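The Great Baby Clothes Folding Experiment

June 22, 2022

I have now read the Triltholm method twice, and I still don't believe a baby's wardrobe needs a method. The booklet costs money. It has a chart. It says that if you fold every item into the same size rectangle and stand them up in a drawer, you will "recover your mornings." My mornings were lost in December and I don't expect to find them in a drawer.

But my sister-in-law swears by it, and the laundry was piled up anyway, so on Sunday I cleared the table and gave it a fair try. Plain onesies went fine. Sleep pants went fine. I'd have said the same about any folding I've done in my life.

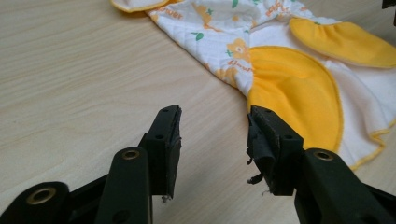

The booklet has exactly one drawing of a shirt, and it is a square shirt with square sleeves. It tells you to bring the sides in until the edges run straight, then fold up in thirds. Fine, but which edge is the straight one on a thing with orange flowers, the word "flower" printed over and over in case you missed them, and big gathered yellow pieces with round ends? Fold the ruffles under and you get a lump. Leave them out and it won't stand up next to anything.

I gave it 4 tries. The fourth looked like the first. It went in the drawer flat, on top of the rectangles, which the chart says you must never do.

I'm told Rosness sells drawer dividers that fix this. I doubt it.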